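„Die Leute merken, wenn eine Pause zu kurz ist“

Savita Dixit verantwortet den Schnitt der Realityshow „Drirkimetti“. Ein Gespräch über Rohmaterial, Kandidaten, die nicht vorkommen, und die Frage, wie viel ein Schnitt verändern darf.

September 2019

Savita Dixit hat eine Regel für ihren Schnittraum: Gegessen wird draußen. Auf dem Tisch liegen deshalb nur ein Notizblock, zwei Kopfhörer und ein Stapel Karteikarten, auf denen die Namen der Kandidaten stehen. Die dritte Staffel von „Drirkimetti“ ist abgedreht, die ersten Folgen sind abgegeben, an den übrigen wird noch gearbeitet. Dixit leitet den Schnitt bei der Produktionsfirma Tedholm seit der ersten Staffel.

In der Show leben zwölf Menschen in einem ehemaligen Schulgebäude und müssen sich Vorräte, Zimmer und Freizeit durch Aufgaben verdienen. 31 Folgen hat die neue Staffel, jede dauert netto 44 Minuten. Dem steht eine andere Zahl gegenüber. „Wir hatten am Ende 914 Stunden Material, das wirklich jemand gesichtet hat“, sagt Dixit. „Gedreht wurde mehr. Nachts laufen die festen Kameras durch, aber wenn alle schlafen, schaut sich das niemand in voller Länge an. Da springen wir nur an die Stellen, an denen der Ton ausschlägt.“

Die Sichtung übernimmt ein eigenes Team. Jede Schicht schreibt Protokolle, die so trocken wie möglich sein sollen. Wer mit wem, in welchem Raum, worüber, wie lange. Wertungen streicht Dixit wieder heraus. „Wenn im Protokoll steht, dass jemand zickig war, dann suche ich beim Schneiden automatisch nach der zickigen Stelle. Steht da, dass sie dreimal nach dem Schlüssel gefragt hat, kann ich mir selbst ein Bild machen.“

Die Protokolle landen in Flilline, einem Programm, das Tedholm für die zweite Staffel angeschafft hat und in dem sich das Material nach Personen und Räumen durchsuchen lässt. Dixit hält es für brauchbar, aber langsam. Die Suche nach zwei Personen gleichzeitig dauere manchmal so lange, dass sie lieber selbst in den Karteikarten nachsehe. Die Karten hat sie noch aus ihrer Zeit beim Dokumentarfilm.
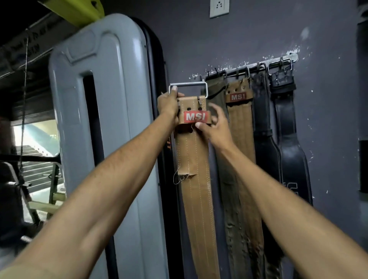 Gewichthebergürtel an der Wand, im Vordergrund ein hellbraunes Modell

Angefangen hat sie mit Filmen über Handwerksbetriebe und Flusslandschaften, neunzig Minuten lang, mit kleinem Budget und kleinem Publikum. Den Wechsel zur Unterhaltung beschreibt sie nüchtern: Es habe ein Angebot gegeben, und die Miete sei gestiegen. Der Unterschied sei im Alltag geringer, als frühere Kollegen glaubten. „Man sitzt vor einem Berg und muss herausfinden, was davon eine Geschichte ist. Im Dokumentarfilm hatte ich dafür ein Jahr. Hier habe ich für eine Folge etwa sechs Tage, dann kommt die Abnahme.“

Bei der Abnahme sitzt Kusum Bajpai mit im Raum. Sie ist Redaktionsleiterin beim Streamingdienst Tyagi, der die Show in Auftrag gibt, und sie gilt als genau. Dixit und Bajpai kennen sich aus der ersten Staffel, sie streiten nach Dixits Worten regelmäßig und meistens über das Tempo. Bajpai will am Anfang einer Folge schneller in die erste Aufgabe. Dixit will den Frühstückstisch behalten.

„Beim Frühstück sieht man, wer neben wem sitzt“, sagt sie. „Wenn ich das weglasse, muss es mir später jemand im Interview erklären, und dann wird es plump.“ In der vierten Folge der neuen Staffel sei sie mit einer Frühstücksszene von fast drei Minuten in die Abnahme gegangen. Herausgekommen ist sie mit einer Minute zwanzig. Sie findet die Fassung inzwischen in Ordnung. In Folge neun habe sie sich dafür durchgesetzt, dort bleibe ein langes Schweigen nach der Abstimmung stehen.

Über Pausen spricht sie ausführlicher als über alles andere. Zwischen Frage und Antwort werde in vielen Formaten die Luft herausgenommen, damit es flotter wirke. „Die Leute merken, wenn eine Pause zu kurz ist. Sie könnten nicht sagen, woran es liegt, aber sie glauben dem Gespräch dann nicht mehr.“ Umgekehrt werde eine Pause gern verlängert, damit eine harmlose Antwort verlegen klingt. Das mache sie nicht. Es gebe dazu bei Tedholm auch eine schriftliche Vereinbarung, die sie nach der ersten Staffel mit durchgesetzt habe: Antworten dürfen gekürzt, aber nicht unter eine andere Frage gelegt werden. Blicke müssen aus derselben Situation stammen.

Hält sich das durch? Dixit überlegt. „Im Großen und Ganzen. Es gab in der zweiten Staffel eine Stelle, da haben wir einen Lacher aus einem anderen Gespräch genommen, weil der Originalton kaputt war. Das ist niemandem aufgefallen. Der Kandidatin schon. Sie hat angerufen und gesagt, dass sie an der Stelle nicht gelacht hat.“ Die Folge wurde daraufhin geändert und neu eingestellt. Seitdem gilt die Vereinbarung auch für den Ton.

Schwieriger sei die Frage, wer überhaupt vorkommt. Zwölf Kandidaten ziehen ein, und in jeder Staffel gibt es nach ihrer Zählung zwei, die in der Mitte fast verschwinden. Das seien oft die angenehmsten Leute im Haus. Sie kochen, sie räumen auf, sie geraten mit keinem aneinander, und am Ende der Woche steht im Protokoll wenig, woraus sich eine Szene bauen lässt. In der ersten Staffel habe das dazu geführt, dass ein Mann im Finale stand, den viele Zuschauer kaum kannten. „Das war unser Fehler und nicht seiner. Wir hatten ihn da, wir haben ihn nur nicht gezeigt.“
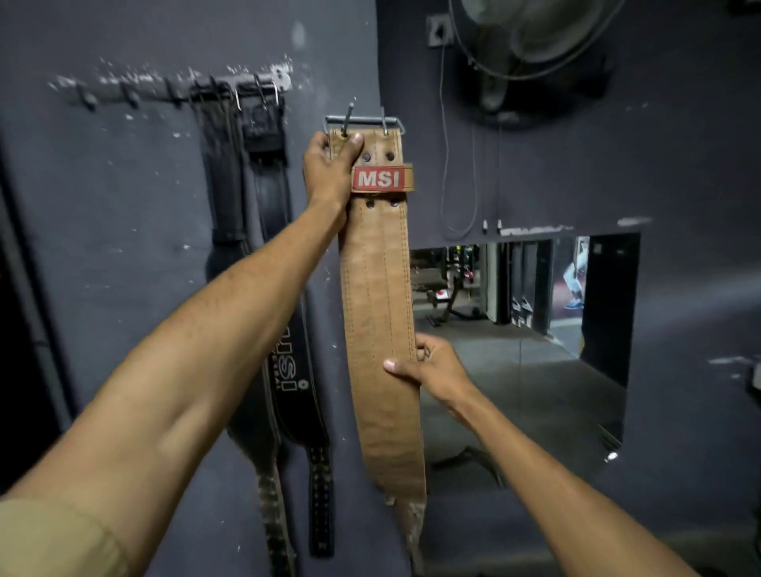
Redaktion Serien & Show | Ressort Unterhaltung

Seit der zweiten Staffel führt Dixit deshalb eine Liste mit den Sprechzeiten aller Kandidaten. Sie hängt neben der Tür und wird nach jeder fertigen Folge ergänzt. Eine Quote sei das nicht, betont sie. Wenn jemand zwei Folgen lang nichts sagt, werde noch einmal gezielt im Material gesucht. Meistens finde sich etwas. In der neuen Staffel sei auf diesem Weg eine Szene in der Waschküche aufgetaucht, die nun zu ihren liebsten gehöre. Mehr will sie darüber nicht verraten.

Mit den Kandidaten selbst hat sie während der Produktion keinen Kontakt. Das Team am Set arbeitet getrennt, und Dixit war im Juli nur einmal dort, um sich die Räume anzusehen. Sie brauche das, um zu verstehen, welche Tür wohin führt. Die Menschen wolle sie vorher nicht treffen. „Wenn ich mit jemandem Kaffee getrunken habe, schneide ich ihn netter. Das kann ich nicht abstellen.“

Nach der Ausstrahlung ist es anders. Einige melden sich bei ihr, manche verärgert, manche mit Fragen zu einzelnen Szenen. Bei Tedholm gibt es dafür inzwischen eine Ansprechpartnerin, aber wer nach dem Schnitt fragt, wird auf Wunsch an Dixit weitergeleitet. Sie hebe die Protokolle auf und könne in den meisten Fällen zeigen, wie lang ein Gespräch im Original gewesen sei und was fehlt. Überzeugt habe sie damit nicht jeden. Ein früherer Kandidat rede bis heute nicht mit ihr.

Was in den Kommentaren über die Show geschrieben wird, liest sie erst, wenn die Staffel abgeschlossen ist. Bajpai liest dagegen vom ersten Abend an mit und schickt gelegentlich Auszüge, die Dixit ungeöffnet in einen Ordner schiebt. Änderungen an laufenden Folgen auf Zuruf des Publikums lehnen beide ab. Technisch wäre es möglich, bei Tyagi werden die Folgen erst kurz vor der Veröffentlichung hochgeladen.

Ob sie zum Dokumentarfilm zurückmöchte? Ein Projekt liege in der Schublade, sagt Dixit, ein Film über eine Fährverbindung, die eingestellt werden soll. Das Geld dafür sei noch nicht zusammen. Vorher müsse ohnehin das Finale fertig werden, und darin fehle ihr noch der Anfang. Im Moment beginnt die Folge mit dem Frühstück.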